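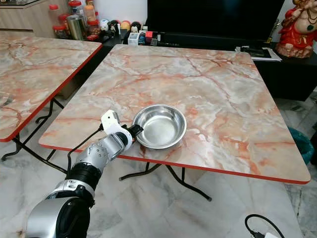 Town Extends Deadline for Absentee Ballot Requests

Voters in Amano have an extra week to ask for an absentee ballot in the special election for the town's open board seat, Town Clerk Yevdokiia Romaniuk said Wed 3 April.

Romaniuk said her office moved the deadline after a mailing problem left 1695 households without the request form. The forms were supposed to go out in February with the spring notice. Residents on the east side of town, including most of Lepik Road, got the notice with nothing else in the envelope.

“People started calling to ask where the form was,” Romaniuk said. “We checked with the printer and found that one batch had been packed wrong.”

Replacement forms are in the mail. They can also be picked up at the clerk's window in Town Hall or at the Hinik branch library during regular hours.

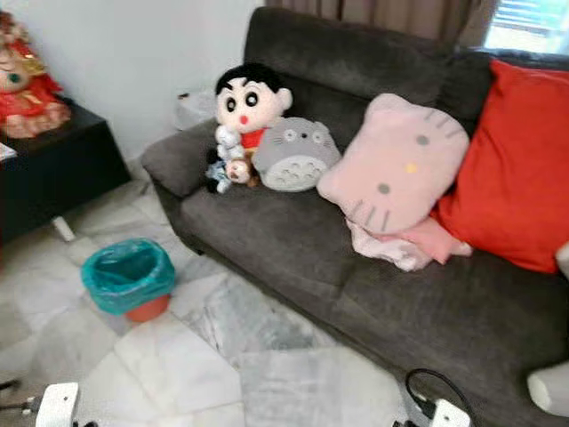
Voters who have already sent in a request do not need to send another one. Anyone who has moved within the town should write the new address on the form and sign next to it.

The seat has been open since Prokia district representative Dale Marsh stepped down over the winter. Two candidates are on the ballot. Bohdan Skoryk, a former member of the planning board, is running against Carol Whitlow, who owns a feed store.

Skoryk said he supported the extension but wanted the clerk to post a daily count of the requests received. Whitlow said she had no objection to the new date.

The town will use 11 polling places, the same as in the last general election. Campaign signs and literature must be kept at least 100 feet from the entrance of each one.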